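Search this site
Enter a title or keyword

Vadumier Film Weekend: Frequently Asked Questions

Last updated July 22, 2026

The Vadumier Film Weekend shows new and older features over three days in December. Most of the questions we get by email are answered on this page. For screening times, see the program.

Where do the screenings take place?

All features are shown at the Tera, on the main square. The short film blocks and the talks are in the Borkowska Hall, a five-minute walk away. The Tera has two auditoriums, and your ticket says which one you are in. Doors open half an hour before each film.

How do I buy tickets?

Online or at the Tera box office. Online sales close one hour before the film starts. After that, any seats left are sold at the door. The box office takes cards and cash.

What is the difference between a single ticket and a weekend pass?

A single ticket is good for one film and has a seat number. A weekend pass gets you into every regular screening, but you still need to reserve a seat for each one. You can hold up to 6 reservations at a time. Once you have seen a film, that slot opens up again and you can reserve another. The opening night feature is not included in the pass.

I have a pass and the film is sold out. Can I still get in?

Maybe. We run a standby line for every sold-out screening. Reserved seats that have not been claimed 6 minutes before the start go to the standby line, pass holders first. Larger films usually have a few no-shows. The documentaries in the small auditorium often don't.

Can I get a refund?

Single tickets can be returned up to the day before the screening. Weekend passes can be exchanged for another person's name but are not refunded once the festival has begun. If we cancel a screening, everyone who paid for it gets their money back to the same card, and you don't need to write to us.

Are the films subtitled?

Every film that is not in English has English subtitles. Films in English are shown with captions at the matinee and without them in the evening. The program marks captioned screenings with a C.

Are children allowed?

Yes, if the film's rating allows it. The Sunday-style family matinee we used to run has been replaced by a family block on each morning of the festival. Those films are all under 100 minutes. Children on an adult's lap get in free but do need a ticket from the box office, so that we have the right number of people in the room.

What is the Trenetti Prize?

It is our award for a first feature. A jury of three picks the winner, and the winning film is shown again on the last night. The audience award is separate - you vote with the paper slip you are handed on the way in.

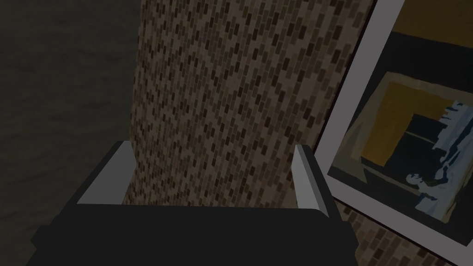
How do I submit a film?

Submissions are open to features of at least 45 minutes and to shorts of any length under that. Send a private streaming link through the entry form. We do not accept discs or drives by mail. Animated and computer-generated work goes into the same sections as everything else and is judged the same way.

Do you pay screening fees?

We pay a flat fee for every feature we select. Shorts do not get a fee, but the director receives a weekend pass and one guest pass.

Can I take photos during a film?

No. Photos are fine before the film and during the question session afterward. Phones need to be off or in a pocket once the lights go down.

How can I reach you?

Use the contact form and include your order number if you have one. We answer within two working days, a bit slower in December.

Filed under: Festivals, Tickets & Passes, Visitor Info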